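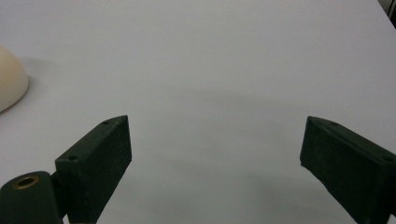
Reading order for the Dreltdale books: start with the novella or with book one?

Asked in Crime and Mystery Fiction
Tags: series order, police procedural, novellas

I picked up the first three Dreltdale novels by Luminița Dobre at a library sale and want to read them properly before September, when my book group is doing the fourth. I had planned to go in the order they were published, but the list in the front of book three mentions a novella called The Clidcombe Road, and it's printed above book one as if it comes first. The ebook store has it labeled "Dreltdale 0.5." The back of my copy of book two says "the story that began in The Clidcombe Road," which makes it sound like required reading.

I don't have the novella yet. My questions:

Do I need to read it before book one, or can I read it later?
Does it give away who is responsible for the death in book one? I really don't want that spoiled.
Is there a print edition? I would rather not read on my phone.

I have only read the first chapter of book one so far, where Inspector Manole is called out to the quarry. Please no spoilers past that.

Edited to add: my copies are the paperbacks with the gray spines, in case the editions differ.

3 answers

Answer 1 (accepted)
49 votes

Read book one first, then book two, then the novella, then book three. That is also the order they were published in. The 0.5 label only tells you when the story is set. It takes place the winter before book one, when Manole is still a sergeant and working out of the Clidcombe station.

To your second question, it doesn't name the killer in book one. What it does do is introduce a character who turns up halfway through book one under a different name. If you've read the novella you will recognize that person right away from a detail in how they talk, and you'll lose a surprise that the author spends a lot of chapters setting up. That is as much as I can say without breaking your rule.

The line on the back of book two was added when the paperbacks were reissued with the gray spines. The older hardcover doesn't have it, and when book two first came out the novella hadn't been written. Publishers like to send people to the prequel because it's cheap and it gets them started. I don't think it's a good place to start here. It assumes you already care about Manole and his sister, and if you don't, the first half is pretty slow.

Print: yes, but not as a separate book that I know of. It's in the back of the reissued paperback of book three, after the acknowledgments. In mine it runs 116 pages in fairly large type. Check the copy you already have, since you said yours are the gray ones. It isn't on the cover and it's easy to miss.

One more thing. There is a short story called "Vasitow" that some lists count as 2.5. It's about the pathologist, it has nothing to do with the main plot, and you can read it any time or skip it.

Comments:
It was in the back of my copy the whole time. Thank you. I'd seen there were a lot of pages left after the ending and assumed it was a preview of book four.
Would you still put it before book three if someone only has time for one more book before the group meets?
No, in that case skip it and go to three. Book four refers to three constantly and to the novella maybe twice.

Answer 2
66 votes

I disagree with the accepted answer, at least in part. I read the novella first, by accident, and had no trouble with it. Yes, I recognized the person mentioned above. For me that made book one better, because I was waiting for Manole to catch up. It's a different kind of suspense, but it worked.

The author has also changed the order herself. The list in book one (my edition, anyway) leaves the novella out completely. The list in book three puts it at the top. The list in book four puts it between two and three. So I wouldn't treat any of them as official.

If you are the kind of reader who hates knowing anything ahead of time, go with publication order. If you like a timeline that runs straight through, start with the novella. Since the original poster asked for no spoilers, publication order is probably right in this case, and I'd only argue with the idea that it's right for everybody.

The audiobooks are another matter. The novella has a different narrator, Emilian Mihăilă, and he plays Manole a good deal older than the narrator of the main books does. Going from one to the other took me a few chapters to get used to.

Comments:
Agree about the audio. I gave up and read that one in ebook.
The book four list also has the Vasitow story in the wrong place, after book three. It's set before.

Answer 3
2 votes

just read them in any order they all stand alone. I started with #4 and got the first one after. the quarry one is the best. Skip the novella its only 60 pages or something and not much happens

Comments:
They don't all stand alone. Book four tells you outright who did it in book one, in the second chapter.
ok but you forget by the time you go back
It's longer than 60 pages in the paperback, see the first answer.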